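**Trurano opens its Wednesday lunch room in July**

I've been itching to share this one! Starting in July, Trurano will serve a sit-down lunch every Wednesday in the old Hamdan showroom, and you're all invited. We have 512 places to give out for the first month, and sign-ups are open now at the Skirnari front desk.

I wanted the tables to feel like the ones I grew up eating at, so I went for pink-and-white marble-patterned tops with a bright red-orange edge (my sister says they look like dessert, and I'm taking it as a compliment). Each place gets a deep stainless steel bowl, a spoon and a fork, plus a cup.
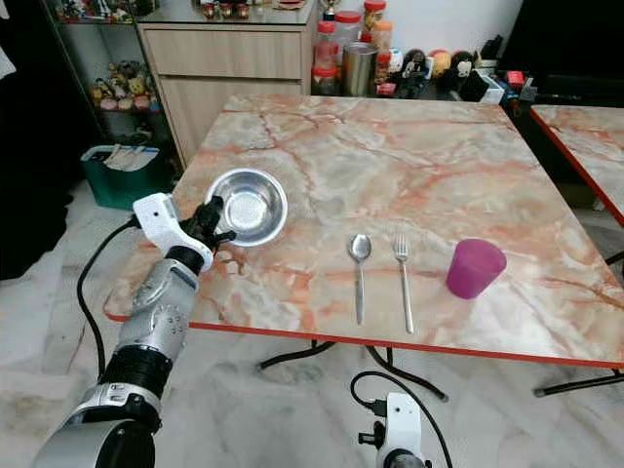
*By Eckhard Lenz, for Trurano*

The shiny bowl and the see-through magenta cup went straight to the top of my list once I saw them against that pink. We tried plain white bowls first and they just vanished on the table! Steel also stacks well, and our shelf space is tiny.

Breltetti is doing the cooking: soup or stew, bread on the side, and fruit after. Lunch runs from noon until 2, and you can stay and chat while we wipe down. Kids are welcome, and so are big appetites (seconds are free until the pot runs out).

If you'd like to come by before we open, ask for me at the Skirnari desk any afternoon and I'll walk you over.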